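Blog > Odds and Ends > Moving House
Last updated August 20, 2022

Quick one tonight as half the kitchen is still in boxes and I can't find the can opener. We're in! Sort of. The lease on the Plencombe apartment ended at noon and we got the last load out with maybe ten minutes to spare, me carrying a lamp and a bag of frozen peas down the stairs.

So, Grellarmont. It's a small town, one main street, a bakery that shuts at two, a river you can hear from the back bedroom if the fridge isn't humming. The house is older than I'm used to. Doors stick. One light switch in the hall does nothing at all, I've flipped it every day in hope.

People asked about the cost so here goes. I got three quotes. Uvon came in at $3,201 for the full service, packing included. Another firm said $3,000 but wanted half up front and wouldn't put the delivery window in writing, so no. The third never called back. Went with Uvon and did the packing ourselves in the end, which knocked a fair bit off. Would I do that again? Ask me when my back stops hurting.

It's 104 miles door to door. Doesn't sound like much. With a cat in a carrier it is a very long way indeed - she yelled until the Awan exit, slept for a bit, then started up again in the driveway.

Things I'd do differently:

Label the SIDES of boxes. I wrote on the tops. Then they got stacked.

Pack one bag like you're going on vacation. Towel, soap, pajamas, phone charger, meds. We did this for the cat and not for us.

Measure the couch. Measure the stairs. Measure the couch again. Ours went in through the dining room window with the legs off, and I've decided it lives there now.

Start change of address early. I've done the bank, the car insurance, the dentist. Still have to do the libary card and probably nine other things I'll remember when the mail stops coming. 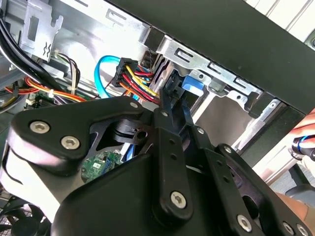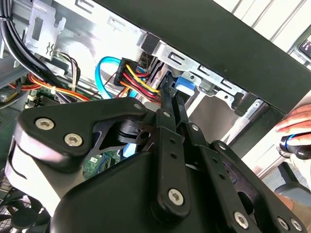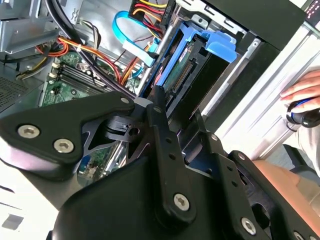
Drive bay.
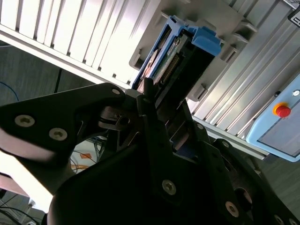 How far ahead should you book the movers?

Six weeks if you're moving in summer, less in a quiet month like November. Ends of months go first, so take a date in the middle if your lease lets you, and get the arrival window in writing.

OK what else. The garden is mostly weeds and one enormous rhubarb plant that has clearly been in charge for years. I'm leaving it alone. Bedroom curtains are up, too short by a hand's width, they'll do for now. Still no rug in the front room so everything echos, and the cat has found that out and walks in there specially to shout.

Next jobs - get the bed slats back in the right order, find the box with the winter coats before it's cold, work out which day the trash goes. The neighbors put bins out last night, so I put ours out too, and this morning theirs were empty and ours wasn't. Different color lid. Will look it up.

More when I've found the can opener. Soup tomorrow if I do, toast if I don't.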